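Progress report to the Mahmoud Fund
Project: Miltora pipe lagging trial
Prepared by Nomvula Jacobs, Clorkarix
January 8, 2018

Work during the period

Removable lagging has now been fitted to 84 valves and flanges in the boiler house at the Tinance works. The jackets were cut from the patterns agreed with the Fund at the start of the trial, and each carries a sewn tag with its drawing number. A further two flanges on the return main were left bare at the request of the site engineer, who requires access to them until the new gaskets have been delivered.

Heat loss

Surface readings were taken before and after fitting. The full table is attached as Annex A. Readings on the east header were repeated after a probe was found to be faulty, and the earlier set has been withdrawn.

Spending

Expenditure in the period came to £1571, against a budget of £2371. The underspend of £800 relates to drawcord and fasteners which have been ordered but not yet invoiced. We request the Fund's agreement to carry this sum forward.

Matters outstanding

The stitching on the larger jackets has frayed where it meets the pipe brackets. Tobias Ostrowski is testing a heavier thread and will report in March. Fitting of the remaining steam traps will begin once his findings have been received.
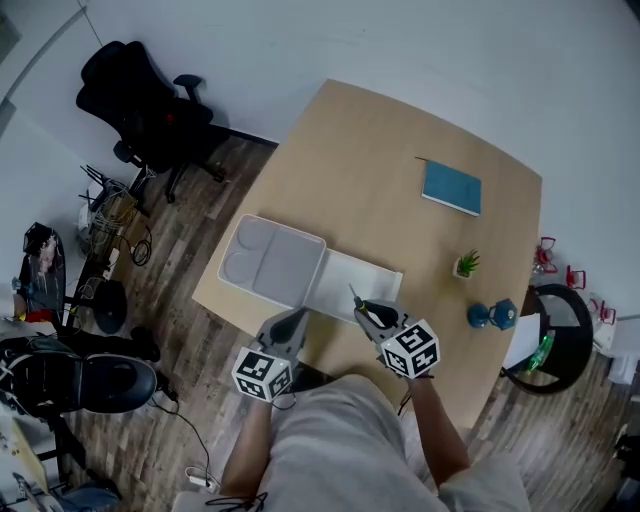 Compartment tray and white box lid on the work table.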